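Hinges first: a talk with Cherry Mae Estrella

By Beathag Kinnear
Last updated: Jul 15, 2022
4 min read

Most calls that come in to Stilledura are about doors that stick, and most of the callers want the edge of the door planed. Cherry Mae Estrella usually talks them out of it. She has hung and repaired interior doors in Natoldale for 21 years, and she looks at the hinges before she looks at anything else.

"People see the top corner rubbing on the frame and they think the door has grown," she said. "Sometimes it has, a little, in damp weather. A lot of the time the top hinge is loose and the whole door is leaning."

Her first check takes no tools. She opens the door halfway, holds the knob, and lifts. If the door moves up and down, she watches where the movement is. A leaf that shifts against the jamb means the screws have lost their grip. If both leaves stay put and the knuckles move, the pin or the knuckles are worn and she replaces the hinge.
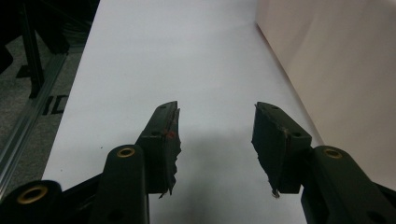
Smooth white surface, with gray carpet to the left.

For stripped screw holes she has two repairs. The quick one is a longer screw in the top hinge, long enough to pass through the jamb and bite into the stud. She puts it in the hole closest to the door stop and tightens it slowly. "You can pull the jamb over if you keep going," she said. "Then the gap opens up at the top and you have a new problem. Stop and close the door after every turn."

The other repair is to fill the hole with a glued hardwood plug, let it dry overnight, and drill a fresh pilot hole. She prefers it on older houses, where the screw may not find a stud at all.

I asked about the kind of hinge she buys. For bedroom and closet doors she uses plain steel butt hinges. For a heavy door, or one that gets used all day, she wants ball bearings. She fitted four bearing hinges to one tall solid oak door on Pollock Street, where the old set had been there since 2000 and had dropped black dust down the paint.

"The dust is metal wearing off," she said. "Oil will quiet it for a while. It won't put the metal back."
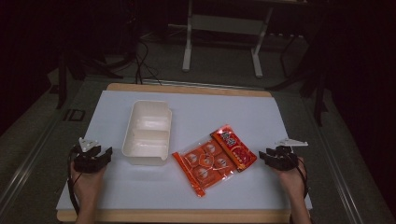 Estrella takes hinges off one at a time and leaves the door standing on a pair of thin wedges. Each hinge goes back where it came from, even if the set looks identical, as the mortises in an old door were cut by hand and vary. She tells customers doing the job themselves to find something for the small parts before they start. A shallow plastic tray like the white one on the board, with a low divider across it, would do: screws in the larger compartment, pin in the smaller one. "I've crawled around on enough carpet looking for a screw," she said.

Squeaks she treats as a separate matter. She taps the pin up with a nail and a hammer, wipes it down, and rubs on a thin coat of petroleum jelly or white lithium grease. Cooking oil goes gummy. A spray is fine for a rented room, in her view, but it runs down the door and collects dirt. The work should take 15 minutes a door, longer if the hinge has been painted over. In that case she scores the paint around the leaf with a knife before touching the pin.

She was less patient on the subject of finishes. Her supplier, Trodositz, lists several kinds of bronze and none of them match one another. She asks customers to pick hinges and knobs from the same line, or else to choose satin nickel and stop worrying.

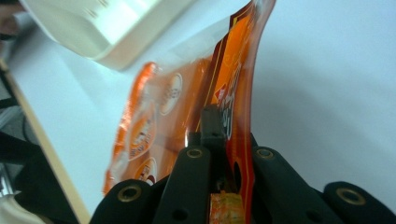 Orange snack bag over a white tabletop.

Does she ever plane a door? "In December I'll do it if it's still tight," she said. "The house is dry by then, the heat's been on. If it rubs in December it's going to rub all year." She takes off very little, from the hinge side where it won't show, and seals the bare edge the same day.

Contact Stilledura, Natoldale | Copyright 2022 Stilledura | Back to top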